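Gripper opening for bin picking at an open day

Bronwyn Sutcliffe
We are putting on a demonstration at the Pallirora open day: one arm, parallel gripper, picking packaged medical supplies out of plastic bins and setting them down on cardboard. Visitors will stand close, so I want few failed picks. Should the gripper open fully before every approach, or only a little wider than the item? The Gekura manual gives a speed limit and nothing on this.

Folke Moen
Open fully for the approach, then narrow to the item width plus clearance once the tips are above the bin. Full opening inside the bin will hit the walls. We ran it this way at our own visit day in March.

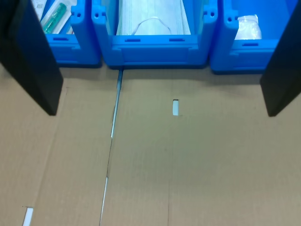
Pallirora, 18 April 2019

Fingers wide apart, face masks in the middle blue bin, bagged items on either side. Clear packaging reflects light along its length, so test under the hall lighting and not only in the lab. Masks are the harder case. The ear loops can catch on a fingertip, and a second mask comes up with the first. Cut the closing force and lift slowly for the first 90 mm. We logged 1092 picks before opening the doors and changed the force twice.

Bisht
depends on the gripper. mine is a Peda and it only has open and closed so no choice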